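Ticket 3406: Scoreboard at Clivgate drops the batting total after a wicket
Print | E-mail

Status: resolved, monitoring
Product: Avetti scoreboard controller, outdoor cabinet, wired link from scorers' box
Reported by: Brenda Palma, Clivgate ground
Handled by: Domingo Vergara, Vilgot Dalen

Fault as reported: the total goes blank within a few seconds of a wicket being entered. Wickets, overs and target stay lit. The total comes back when the next run is scored, or when the scorer leaves the entry screen and goes back in. It was first seen in the second innings of a league match with the side batting second on 31 for one. It was seen again at the fall of the next three wickets. The scoring laptop showed the correct total throughout.
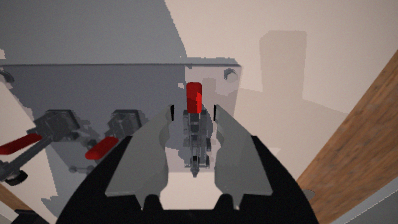

Vilgot Dalen

Initial checks, done remotely with Brenda on the phone:

Controller powered down for two minutes and restarted. No change.
Test pattern run on all digits. All segments lit, including the three used for the total.
Brightness dropped from full to half. No change.
Laptop replaced with the spare. Fault still present on the first test wicket.
Cable from the scorers' box moved to the second socket. Fault still present.

The spare laptop had the same version of the scoring program and the same match file, so the swap rules out the machine but leaves the software open. Asked Brenda to start a new match with made-up teams and enter ten wickets one after another. The total stayed up for all ten. Asked her to reopen the league match and enter one wicket. Total went blank.

Match file sent over by e-mail and opened here on the bench controller. Fault reproduced at the first attempt.

Update, 14:20

Log from the bench controller shows each wicket going out as two messages. The first carries the wicket count and the total. The second carries the outgoing batter's name and score and the name of the new batter. The first is accepted. The second is refused with code 400 (malformed message), and the controller then clears the last field it wrote, in this case the total.

The name field allows 16 characters. The batting side in the league file has a player entered as "Graciela Henríquez (capt)", which is over the limit before the accent is counted. The program cuts names to length by character, but the controller counts bytes, and the accented í takes two. A name cut to the full 16 characters with an accent in it is therefore one byte too long. The made-up teams were "A", "B", "C" and so on.

This does not explain why the first wicket of the innings was affected with Graciela Henríquez still waiting to bat. Left open.

Update, 15:05

Explained by Shabani Kirui. The program sends the next batter from the printed order with each wicket, plus the one after. She was down at four, so her name was in the message from the first wicket onwards. The later failures come from her being at the crease. She was not out at the end.

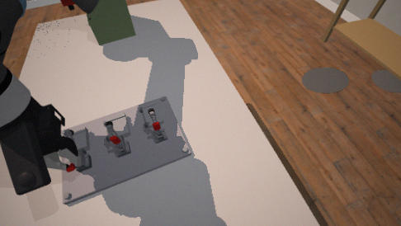 The cabinet was opened at Clivgate the same evening to load the revised controller software, and this took longer than the update did. The back panel is held by eight screws, two of them rounded off, and Brenda had to hold a torch while Vilgot drilled one out. The update itself went through at the second try; the first was stopped by a loose connector on the programming lead. Request passed to the cabinet supplier for a quicker fixing. Small toggle clamps such as the three on the flat grey plate would suit, with the catches riveted to the cabinet side so they cannot be lost in the grass. Weather seal still to be checked with any change of this kind – the present gasket relies on the screws being pulled down evenly.

Result after update: league file reopened, ten wickets entered, total stayed lit. Names with accents are now cut by byte, and an accented letter that falls on the limit is dropped whole. A refused message no longer clears anything. The board keeps the last good value and the refusal is written to the log.

Other grounds: Emness has the same controller and has been told to enter surnames only until it is updated. Cisternas has the older model without player names and is not affected.

Workaround for scorers on the old version: use surname and initial, leave out "(capt)" and "(wk)". If the total does go blank, leave the entry screen and go back in. Do not restart the controller during play, as the overs figure returns to nought and has to be keyed in by hand.

Outstanding:
Two replacement screws for the back panel (Vilgot)
Programming lead to be re-terminated (Domingo)
Emness update, date to be agreed with the ground
Ticket to stay open until one full match has been scored at Clivgate on the new version

Print | E-mail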